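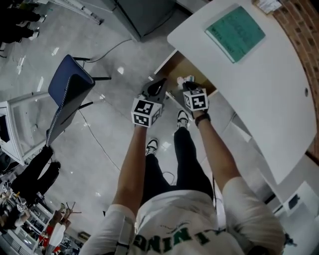
Falls screening to be extended across Kemholm district

10 Nov 2020

A falls screening scheme for older adults is to be extended to all GP practices in the Kemholm district, the district health service has confirmed. The scheme has run in seven practices since May of last year.

Falls are a common cause of injury in people aged over 70, and hip fracture is the injury most likely to lead to a long stay in hospital. Many of those who fall do not report it to a doctor unless they are hurt. The scheme was set up to find these patients earlier, through a short set of questions asked at routine appointments.

A total of 3242 patients were screened in the first phase. Each was asked whether they had fallen in the previous twelve months, whether they felt unsteady when standing or walking, and whether they worried about falling. Those who answered yes to any question were offered a timed walking test, a blood pressure reading taken lying and standing, and a review of their medicines.

After these checks, 600 patients were referred to a strength and balance course. The course is taught in small groups at health centres in Brolia and Cekier and consists of two sessions a week, with further exercises to be done at home. Patients who cannot travel are visited by a physiotherapist.

Ntombi Du Plessis, clinical lead for the scheme, said the medicines review had led to more changes than expected. "Sleeping tablets and some blood pressure drugs are the usual ones," she said. "In many cases the dose had not been looked at for several years."

The first phase was not designed to measure the effect on the number of falls. There was no comparison group, and falls at home were recorded only from patients' own accounts. A follow-up study will compare hospital admissions for fracture in practices that join the scheme early with those that join later. It will be led by Engelbert Ammann, an epidemiologist, who said that results should be treated with caution until at least two winters of data had been collected.

Practices in Dewulf will be the first to join under the extension. Staff there will be trained in the walking test before screening begins. Sessions will be held by telephone or in well-aired rooms while current infection control rules apply, and group sizes on the balance course have been reduced for the same reason.

Patients do not need to ask for screening and will be invited by letter. Anyone who has had a fall, or who feels dizzy on standing, is advised to speak to their own practice without waiting for an invitation.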